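Display table check, Masness showroom, 29/08/2024
Checked by: me (Annelies Riedl). Copy to Pirmin Ruchti.

Table top, clean and free of chips – OK. Gave the corners a good feel and nothing snagged my sleeve.

Table stable – OK. It's 90 cm high, so check it again if anyone lowers it for the school visit!

Flowers – OK. The red tulips still look lovely and bright, and I'm very fond of them.
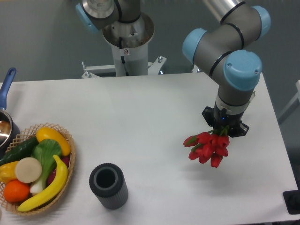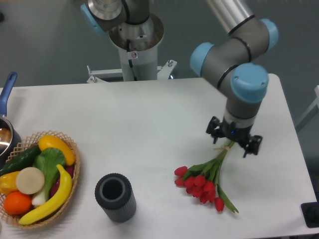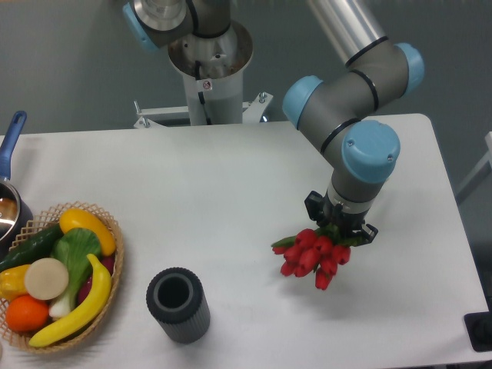
Red tulips above the white table

Vase – OK, with a comment. I ran a finger round the rim and found no cracks, but please keep it 15 cm from the front (I've knocked one over before and it made a right racket). No water in it, please.

Basket – needs a look. Two ends of the weave have come up underneath and they're scratchy. Snip them or tape them, I don't mind which.

Artificial fruit and veg – OK. Wiped over with the Volance spray, which smells a bit strong – open the door first.

Floor by the table – OK, swept this morning.

Still to do: basket ends (Pirmin), new bottle of spray (me). Next full check in April.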